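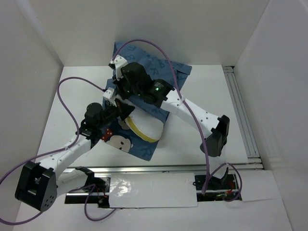 Notebook 2, p. 76

February, morning

Picked up the household money log again. Last entry was before the move to Flistitham, so the rent line is out of date and I've crossed it through. Annick has the new lease and will give me the right figure.

Groceries are the part I wanted to look at. We set 220 a week for the house and went over it in every week I have receipts for. The overrun comes from the small trips, milk and bread and then a bag of other things. The big shop at Godoy stays close to the list. I'm going to write the small trips in their own column from now on and see what they add up to by the end of the month.

Fergal asked whether the worksheet should treat a one-income house differently. I said no, same columns, but the cushion line moves to the top so it gets filled in first. He wants it tested on a household with irregular pay before we hand it out. Cormac Ní Bhriain is paid by the job and has agreed to try it. Sent the blank sheet over at 10:30.

Britik account: still charging the monthly fee. Gion called them and was told it drops off if the balance stays above the minimum for a full statement period. Ours dipped when the car insurance went out. Moved 80 across from the spare account to stop it happening again. Check the next statement.

Car insurance itself: paid in one go this time. Need to spread it in the worksheet as a monthly amount even so, or that month looks like a disaster and the rest look better than they are. Same for the school fees and the Skovby bill. I've added a row called "yearly things" with a place for the due month. Ita thinks the name is too vague. Leaving it until somebody comes up with a better one.

Beans and the freezer: used up most of what was in there, so the food figure for this month will read low. Put a note beside it. Don't use this month as a base for anything. 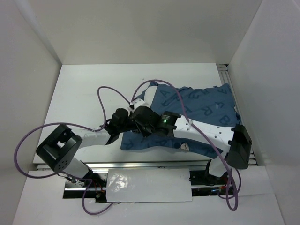 Still to do

Get the rent figure from Annick and redo the fixed costs.

Ask Cormac how long the sheet took to fill in, and which rows were left blank.

Find the missing pharmacy receipt. It was more than 80 and I have it down as a guess.

Decide if gifts go under "yearly things" or get a row of their own. Gion says their own row, Ita says it makes the page too long. I lean toward Gion.

Print the new version only after the car row is fixed. The formula still divides by the wrong cell.

Afternoon: fixed the car row. Fergal checked it against his own numbers and got the same answer.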